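The Water at Lirkville

My aunt sent the brochure first, and then the bus ticket, and then a second brochure in case I had thrown out the first. I had. The spring at Lirkville, it said, had been helping people with their joints for 400 years. It gave the name of a monk who was supposed to have found it, and a drawing of the monk, who looked like a man selling tires.

I don't believe in springs. I believe in my knee, which hurts, and in the doctor in Tultevard who said it would go on hurting until somebody replaced it. But my aunt had paid, and she is the kind of person who asks for the receipt.

The bus let nine of us off in front of a bakery. The woman next to me had come from Harju with an empty plastic jug in each hand. She told me her sister had walked in with a cane and walked out without it.

"Where did the cane go?" I asked.

"She left it there. Everybody leaves them."

I wanted to see that. If you tell me there's a wall of canes, I want to know who bought the canes.

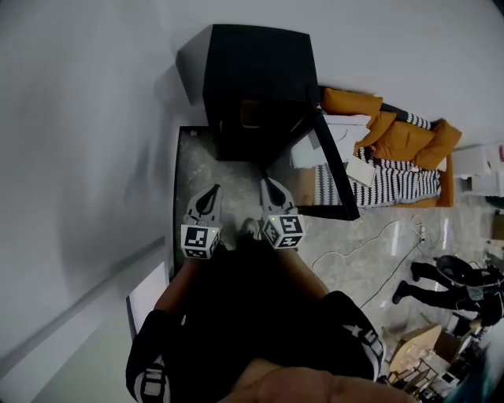
The pump house had a wall of them, sure enough, hung on nails behind a rope. I counted a few rows and gave up. They were very clean. Half had the same rubber tip with no wear on it, and I have owned a cane long enough to know what a tip looks like after a month of sidewalks. I stood there looking down, the way you do when you've caught somebody at something and don't want to be the one to say it. The floor was speckled gray, the kind they put in schools so the dirt won't show, and I could see the toe of one light gray shoe on it. Not much of a floor for a holy place, I thought. Then the line moved and I moved with it.

A cup of the water cost four dollars. The man at the counter wore a white coat with Wurenel stitched on the pocket. I asked him if that was his name and he said it was the company. I asked him if he was a doctor and he said it was a nice coat.

"What's in it?" I said.

"Minerals."

"Which ones?"

He turned the cup around so I could read the side. It said MINERALS.

It tasted like a nickel. I drank it anyway, all of it, standing up, because there were people behind me and the woman from Harju was watching to see if I would. She had filled both her jugs and was having trouble with the door. I took one from her. It was heavier than it looked and I carried it out to the bench and then back across the road when the bus came, and up the steps, and set it between my feet.

"There," she said. "You see?"

"See what?"

"You came up the steps."

I had come up the steps in the morning, too, and I told her so. I told her about cold mornings and warm afternoons, and how a joint loosens up once you've been on it a while, and that any doctor would say the same. She nodded through the whole thing like I was reading her the weather.

My aunt called that night before I had my coat off. She is 65 and has never waited for a second ring in her life.

"Well?" she said.

I said it was a pump in a room. I said the canes were new. I said four dollars was a lot to ask for a paper cup.

"But how's the knee?"

I bent it under the kitchen table. I straightened it and bent it again.

"The same," I said, and she asked me if I'd kept the receipt.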